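Turketti: a small chore set for two-handed robots

README and data card, February release

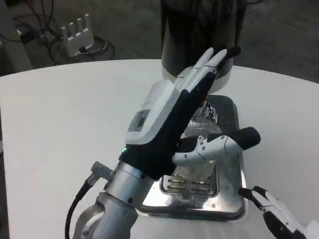 Left hand in front of the drinks machine, right hand at the tray corner. From the "pour and fetch" group.

What you will find in this folder

Turketti is a collection of recordings of household and shop-floor chores done, or at any rate attempted, by a two-handed robot. We put it together at Tasteck with a good deal of help from our friends at Puvico, and it grew out of an argument that had been going on over lunch for the better part of a year: can machines do the ordinary jobs yet, the ones you do half asleep before breakfast, or can they only do them when somebody has tidied up first and the right people are watching?

There are 3,919 recordings in the full set. Of those, 1,294 belong to the "pour and fetch" group, where the work is done at a drinks machine or a sink, and the rest cover folding, sorting, wiping down, packing small boxes and putting things back on shelves. The chores are split into 18 kinds, all listed in chores.txt with a sentence or two on what counts as finished.

How the chores were chosen

We asked people at both firms to write down the jobs they did in an ordinary day without thinking much of them, and then we crossed out anything that involved a flame, a blade or a pet. What was left is a homely sort of list. Fetching a cup from a machine is on it because nearly everyone put it down, and we were rather fond of it from the start — it looks like nothing at all, and yet there is a spout to keep clear of, a cup that may be glass, and a tray with a rim to get over.

How a recording was marked

Each recording has one of three marks: done, partly done, or not done. "Done" means the chore was finished without a person stepping in. "Partly done" is for the ones where the robot got most of the way, say a cup lifted from the tray but set down somewhere other than the target spot. The marks were made by two people working apart, and where they disagreed Chrysoula Kourkoulas watched the recording again and settled it. She settled 189 of them, and her notes are in disputes.txt. They are well worth reading if you have a quiet half hour, as they say more about what we mean by "finished" than any rule we managed to write!

So, can they do it yet?

Our own feeling, for what it is worth, is that it depends a great deal on the chore. Sorting and wiping went better than we had dared to hope. Folding is still slow and rather sad to watch. The pour and fetch chores sit in between: reaching the machine is seldom the trouble, and most of the failures come at the cup, when the fingers and thumb have to close on something smooth in a small space under a spout. We would not yet leave a robot alone with the good glasses, but we have stopped laughing at the idea, and a year ago we were still laughing.

Things to bear in mind

The rooms are work rooms and not kitchens, so please don't take the backgrounds as typical of anybody's home. Tables are mostly pale and plain, and a model trained only on this set may well be thrown by a dark worktop or a patterned cloth. The view is from the robot's head, so a hand will often hide the very thing it is reaching for. We kept those recordings in.

The shelf chores use a different table height from everything else. We noticed this too late to change it, and the heights are given in setup.txt.

Files

chores.txt, the list of chores and what counts as finished
marks.csv, one line per recording
disputes.txt, notes on the ones we argued over
setup.txt, table heights and room layouts
recordings, one folder for each kind of chore

Using it

You are welcome to use Turketti for research and teaching. Please mention Tasteck and Puvico if you publish anything, and do tell us if you find a wrong mark, giving the recording number and what you think it ought to be. Corrections go into the next release, and Chrysoula reads every one of them, usually with her morning tea.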